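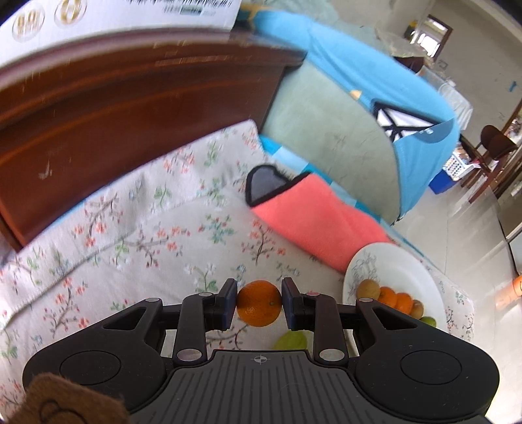
Sokulum Fruit Terms
Data card, release 2

Summary

Sokulum Fruit Terms is a word list of fruit names used in household speech, collected for dictionary work and spelling research. It holds 1,216 entries gathered from 70 contributors. Each entry pairs a headword with its recorded variants, a short sense note and a source code. The files contain text only.

Maintainers: Adesuwa Oyewole (entries), Kasun Gazi (build and checks)
Last updated: 2/15/26

Files

terms.tsv - one row per headword
variants.tsv - one row per spelling variant, joined on term_id
sources.tsv - source codes and collection method
CHANGES.txt - edits between releases

All files are UTF-8 with Unix line endings. Fields are separated by tabs. Empty fields are left empty; the string NA is never used.

Fields in terms.tsv

term_id: integer, stable across releases
headword: lowercase, singular
sense: free text, one sentence
group: citrus, stone, berry, pome, other
kitchen_class: fruit, vegetable, both
source: code from sources.tsv

The group field follows the trade grouping used in the Rarthorpe list and should not be read as botany. The kitchen_class field records how contributors said they use the item. Tomato is marked both. Jujube is grouped under stone, with "Chinese date" and "red date" as variants. "Red date" is kept even where the fruit is eaten green.
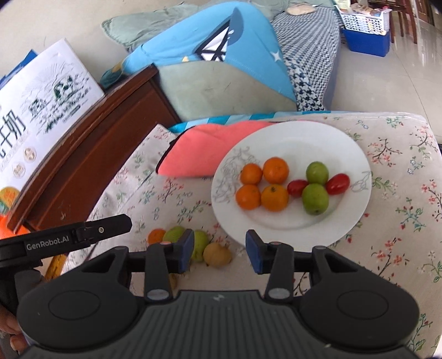
Four tangerines, two cherry tomatoes and two green fruits like jujubes, on a white plate.

Known problems

Tangerine, mandarin and clementine overlap. Contributors used the three words for the same item often enough that 158 variant rows carry the flag overlap=1. Suleiman Akande reviewed these rows in October and left them unmerged. Users who need one label per item should collapse them with the map in CHANGES.txt.

Plural forms were stripped by script. A few headwords that end in s in the singular were damaged in release 1 and have been restored by hand.

Sense notes written by Garba Danladi are longer than the rest and sometimes mention season. Season is not a field and was not checked.

Loading

The files open in any spreadsheet program if quoting is turned off. The Darko reader needs the option strict=0 - two sense notes contain an unmatched quotation mark.

License and contact

Free for research and teaching with credit to Sokulum. Send corrections to Uchenna Anozie through the Skirkia tracker, giving the term_id.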